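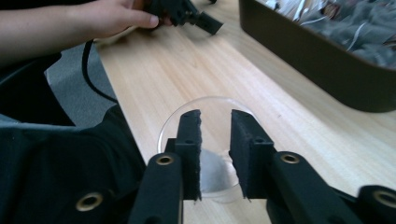 Kitchen and tea-point inspections at the Flurnham site are carried out every 3 months, using the list below. The checklist covers shared tea points, the small staff kitchen and any meeting room where drinks are served. Crockery and drinking vessels left out on a table, such as a clear round container, are included in the inspection even if they are not stored in the kitchen itself. The comments under each item record what was found in June and what the inspector should look at next time.

Print this page | E-mail this page

Scope and method

The inspection takes place before 12 noon, while the rooms are in normal use. Do not give notice to the teams concerned. Mark each item S (satisfactory), A (action needed) or N (not applicable). An item marked A must carry a comment. Items marked A on two inspections running are passed to the site office at Gunumham.

Section 1. Electrical

1.1 Kettles: body, lid and base free from cracks. Cord not trapped behind the unit.
Result: S
Comment: Kettle in the Bautista room has heavy scale. Not a safety defect, but descale before the next visit.

1.2 Microwave: door closes fully, seal intact, vents clear.
Result: A
Comment: Vents partly covered by a stack of paper plates. Plates moved during inspection. Shelf needed.

1.3 Fridge: plug reachable without moving the appliance.
Result: S

1.4 Extension leads: none in use within reach of the sink.
Result: A
Comment: One lead found running along the worktop to feed a toaster. Removed. The toaster now runs from the wall socket beside the fridge. Check that the lead has not come back.

1.5 Test labels in date on all portable appliances.
Result: S
Comment: The toaster label is legible but peeling. Replace at next test.

Section 2. Water and drainage

2.1 Hot tap: warning notice fixed and readable.
Result: A
Comment: Notice missing at the first-floor tea point. Adhesive residue only.

2.2 Boiling water unit: drip tray empty, safety lever springs back.
Result: S
Comment: Lever stiff on first operation, free afterwards. The Rulludo unit is due its filter change and the contractor should be asked to look at the lever on the same visit.

2.3 Sink waste runs freely. No standing water in the cupboard below.
Result: S

2.4 Little-used outlets flushed weekly and log signed.
Result: A
Comment: Log has gaps in it. Flushing may have been done, but an unsigned entry counts as missed.

Section 3. Crockery, glass and storage

3.1 Cups, bowls and glasses free from chips and cracks. Run a gloved finger round the rim where damage is hard to see.
Result: A
Comment: 4 mugs with chipped rims withdrawn and binned. Chipped items had been put back at the rear of the cupboard.

3.2 Glass kept away from the worktop edge.
Result: S

3.3 Broken glass: dustpan, brush and rigid box available.
Result: A
Comment: Dustpan and brush present. No rigid box. Broken glass must not go into the general waste sack, wrapped or otherwise.

3.4 Heavy items stored between knee and shoulder height.
Result: S
Comment: Slow cooker moved down since the last inspection — keep it there.

3.5 Knives in block or drawer insert.
Result: S

Section 4. Floors, access and fire

4.1 Floor clean, dry and free from lifting edges.
Result: A
Comment: Vinyl lifting at the threshold of the staff kitchen. Taped as a temporary measure. Repair requested.

4.2 Fire blanket mounted, pull tabs clear.
Result: S

4.3 Door closes fully from any position and is not wedged.
Result: A
Comment: Wedge found and removed. Second inspection running, so passed to Gunumham.

4.4 Waste bins lidded and not overfilled.
Result: S

Actions

Actions from items 1.4, 2.1 and 3.3 are to be closed within 7 days. The remaining actions are to be closed before the next inspection. Keep the signed sheet in the site folder — a scanned copy alone will not do.

Comments

tea_point_2: For 3.1, is crazing in the glaze a fail? Half our mugs have it and none are chipped.

Flurnham facilities: Crazing that can be felt with a fingernail is a fail. Fine surface lines only, mark S and add a comment.

first floor east: Notice at 2.1 is back up. Screwed on this time.

nightdesk: Please can the door in 4.3 be given a proper hold-open linked to the alarm. People wedge it when they are carrying trays and will go on doing so.

Contact: Flurnham site facilities desk | Copyright Flurnham | Back to top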